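Category: Automation and Workcells / Working Papers

4. Planning and Budgeting for a Shared Manipulation Cell

August 15, 2019
Bronwyn Ellery and Feven Gebretsadik

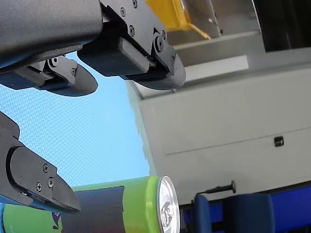

Figure 3. Gripper fingers near a beverage can lying on its side.

We come now to the part of the paper that we wished somebody had written for us when we started, namely what the equipment cost, how we arrived at that cost, and where our first plan went wrong. Readers who only want the grasping results may skip ahead to Section 5 with our blessing. We hope the rest of you will stay, particularly if you are about to sit down with a department budget sheet and a catalog and a rather hopeful feeling.

Our first plan, drawn up in December, treated the arm as the purchase and everything else as accessories. We asked for quotes from Grekmont and from Stubbs, compared payload and reach, and spent several pleasant weeks arguing over the two (we went with Grekmont in the end, mostly on the strength of its service terms). The fingers got a single line near the bottom of the sheet. We had put down $200 for them, a figure that one of us remembers typing as a placeholder and that neither of us ever went back to revisit.

Fingers, as Figure 3 may suggest, are not a small matter once they are being used near ordinary objects. Each is an assembly with its own screws, and the rounded, paddle-shaped tips of the pair at the top of the figure, together with the rectangular pad block under the larger finger, are the places where we would now advise a buyer to look first. Pads wear. Tips get knocked against tables. Screws work loose and wander off under the furniture, and a missing screw of an unusual length can hold up a whole afternoon while somebody goes through drawers. In the first year we placed 15 separate orders for finger parts, most of them tiny, and each one carried its own shipping charge and its own round of signatures. The shipping alone came to $287, more than we had set aside for the fingers themselves!

Our revised approach is to price the finger as a kit. For every finger in service we budget one complete spare, a set of pads, and a bag of each fastener used in it, all bought together at the beginning of the year from the same supplier. We used Fultetti for this, and asked them to list the fasteners by size on the quote so that the next person to order would not have to take a finger apart with a ruler in hand. It is a modest request and they were very kind about it, but we did have to ask.

The second lesson concerns test objects, which had no line in the first plan at all. We had assumed that household goods would simply turn up, and for a while they did, out of our own kitchens and lunch bags. Beverage cans are a good example of why this is a poor arrangement. A can is cheap, but a can that has been squeezed a few times is no longer quite the same object, and a comparison between two grippers is hard to defend if one of them met the cans while they were still fresh. We now buy cans by the case, keep the cases together, and retire a can when its wall shows a dent. Over a project of 2000 grasp attempts the cost is still slight next to the arm, though it is large enough to need an account code, and finding the right account code took us longer than we care to say.

Third, there is the matter of room. A quote will give the footprint of the base and perhaps a drawing of the reach, and it is tempting to lay that drawing over the floor plan and call the job done. Cabinets have doors that need to open. Chairs have to go somewhere, and people do like to sit down near the work. We recommend marking the reach on the floor with tape before any purchase order is signed, and then leaving the tape in place for a couple of weeks while everyone goes about their business around it. Ours was moved twice, and we would much sooner move tape than a bolted pedestal.

Scheduling software deserves a short word too. We took a yearly license for Skelum so that the groups sharing the cell could book time and log faults in the same place. The fault log has been the more useful half. When renewal came around we could read back through it and see which parts had been replaced and how soon, and the second-year figures were drawn almost entirely from those entries, with a little padding where our memories disagreed with the record.

We do not want to leave the impression that the first plan was careless. It was put together in good faith by people who had bought equipment before, though never equipment that touches things all day long. The closest habit we had was that of buying a microscope, where the instrument is the expense and the slides are an afterthought. For a manipulation cell we would now hold back a share of the total for whatever sits past the wrist, and would ask that it be protected from the usual trimming at the end of the quarter. Table 2 gives the revised sheet line by line, with the original amounts alongside.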